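Ticket 147: Sim teleop demos stop recording gripper state after scene reset
Component: Cellis recorder
Reported by: Nam-gil Pyo
Status: Closed, fixed in config

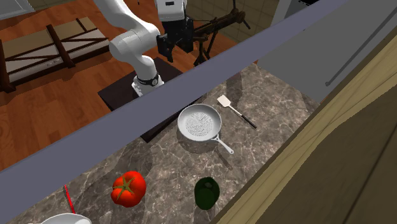 Collecting remote-control demos in the kitchen scene, task "tomato into pan". Arm follows the hand controller normally. After the first reset the gripper still opens and closes on screen, but the gripper column in the saved episode stays at the value it had at reset. Joint columns are fine.

Steps to reproduce
Start Plallden, load the kitchen scene, record one demo, press reset, record a second. Compare the gripper column in both files.

Log, second episode
[recorder] episode open
[recorder] gripper topic: no new messages, holding last value
[recorder] episode closed, 61 s

09:40 – Restarted the recorder only. First episode good, second bad again.

10:15 – Swapped the tomato for the bell pepper as target. Same result, so the task file is not involved.

11:05 – Reset respawns the gripper under a new name. The recorder stays subscribed to the old one and holds the last value without raising an error.

11:30 – Set resubscribe_on_reset to true. Recorded 2 demos with a reset between them. Gripper column changes in both.

Cleanup: 54 episodes from the March batch have a flat gripper column. Moved to the reject folder – do not train on them. They need to be demonstrated again.

Still open: holding the last value should be an error. Filed separately.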